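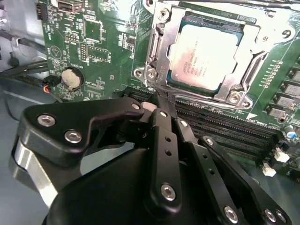
minoru_k
Which thermal paste should I clean off with, and how much new paste goes back on, when the processor stays in its socket? I clean with isopropyl and a coffee filter, and put back a pea-sized dot in the centre.

endgate_tarek
Dot is fine for small chips. For the big Xeon ones I do a thin cross, otherwise the corners stay bare.

minoru_k
Thank you Tarek. My board is a second-hand one from a shop in Merrick, I paid 200 dollars for it with memory. Is a cross not too much? I am afraid it goes over the side.

ninedano
I disagree with the cross. I have rebuilt 4 servers with a dot only and the temperatures were normal. Cooler pressure does the work.

endgate_tarek
Normal at idle, or after 2 hours of load? That is where I saw the difference - 3 degrees, so not a big drama either way.

ninedano
Fair enough, I only checked in winter with the garage door open.

minoru_k
I will try the cross, but thin. One more question, please: must I lift the lever to clean the edges?

endgate_tarek
No, leave it closed mate. The pins underneath bend very easily and you don't want to see them.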